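Peltonen Street Community Workshop
Minutes of the members' meeting, January 2018

1. Opening
The meeting opened with 16 members present. Minutes of the previous meeting were approved with one correction: the Hemell invoice was for $279, and the earlier figure has been struck out.

2. Cleaning cloths and the work table
Members agreed that the cloths need sorting by color and that the present habit of leaving them on the wood after use should stop. 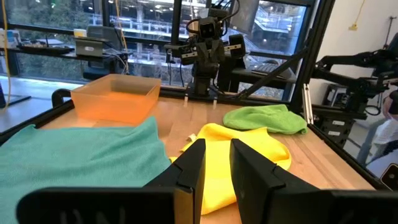
Siamak Heydari
Supplies and Housekeeping

Siamak reported on the cloths. The yellow, teal and lime-green ones are all microfiber and should be washed together, apart from the cotton rags, with no fabric softener. He proposed that cloths be folded and put in a bin at the end of each session. The large teal towel is for the tabletop only. Smaller cloths may be used on tools and shelves. Tags and paper scraps go in the trash before anyone wipes down.

Braulio Beltrán asked if the butcher block needs oil this year. Siamak said it can wait until May. A quart left over from the Ivodton order is in the cabinet.

Lint was discussed. Two members had found it on finished pieces. Siamak asked that every cloth be held up by one end and shaken out before it goes in the bin. 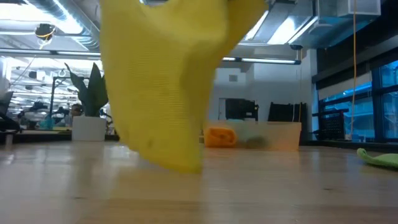 He added that a cloth with grit in it will scratch the finish, and shaking does not get all of it. Any cloth that has been dropped on the floor goes straight to the wash bag. He also asked that bins not be stacked on chairs.

Moved by Braulio Beltrán that the workshop buy a pack of 100 cloths from Grudia, to be split between the two rooms. Seconded. Carried, one against.

3. Money
Balance at the end of the month was $1,178. The cloth order will come out of the supplies line.

4. Other business
Labels for the bins: Siamak to print. The wash bag needs a new drawstring. Discussion of the sign-in sheet was put off to the next meeting.

Meeting closed.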